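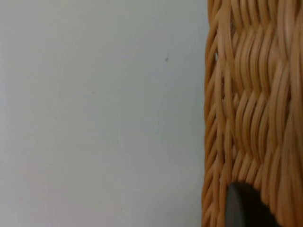

Wrist camera view: wicker on the right, wall on the left, and one dark fingertip down at the bottom.

GRIPPER CORNER
by Letay Tufa

I promised in the last newsletter that I'd get to the fingertip question before spring, and I'm just about keeping my word. For anyone who skipped that issue (I forgive you), we have two sets of fingers on the bench right now. One is the Skuker pair, stiff, with a thin rubber skin. The other is the Jusex pair, which is softer all the way through and squashes when it meets something. I've been swapping them on and off the same arm for most of the winter, and my hex keys are starting to look sad.

Boxes and bottles told me almost nothing. Both sets pick up a box! So Eldana Mamo said, why not try something with holes in it, and off we went into baskets.

Wicker is mean. I love it. There's no flat place to put a finger, the strands are round and slick, and the braided border sticks out just enough to catch a fingertip that comes in a little off line. You can see in the picture how deep the grooves are once the camera gets in close. Every one of those ridges is a spot where a stiff finger can touch at one tiny point and then slide off sideways. With the Skuker fingers I had to come in slowly and straight on, and even then the basket liked to turn on me during the lift. The Jusex ones sort of sink in over the ridges and hang on. They also drag, though, and when I backed out too fast they pulled the basket along with them. Jalen Boateng caught it. Thank you, Jalen.

My scoring is simple: lift, hold, put down, let go cleanly. Three tries from each starting position, then change the fingers and do it all again. A try only counts if all of it works. By that rule the soft pair is ahead on baskets and the stiff pair is still ahead on anything small and hard, and I was kind of hoping for a clear winner so I could stop buying fingers. No such luck.

Now the camera, which I know some of you care about more than the fingers. Having it at the wrist is great right up to the last bit of the approach. Then the basket is so close that the strands go soft, a third of the view is weave, and the rest is plain gray wall with a speck on it. Ayana would like me to mention that she wiped the lens before she believed me about the speck. It's on the wall. (We are sisters, we argue about everything.)

The bigger trouble is that you only get the rounded top of a finger in view at that distance, so judging contact by eye is guesswork. I've been reading the motor current off the Jibrin controller instead, and it does help, except that soft fingers make the current climb so gently that I keep second-guessing when to stop closing. Abenezer Wubshet thinks a second camera off to the side would fix most of this. He's probably right. I'm stubborn and want to try tilting the wrist mount first, because a side camera means another cable, and I've already snagged the ones we have.

All the clips and my messy notes are in the Karotcombe folder, under basket trials. There are 55 clips in there now, and the file names got better toward the end, sorry about the early ones. If you only watch a few, go for the ones marked "border," where the finger comes in next to the braid.

Next up I want to try the Skuker fingers with a thicker skin and see if that gets me some of the squash without the dragging. If you have scraps of soft rubber sheet lying around, please bring them by. I'm also looking for an old basket with a looser weave that you don't mind getting back a bit chewed.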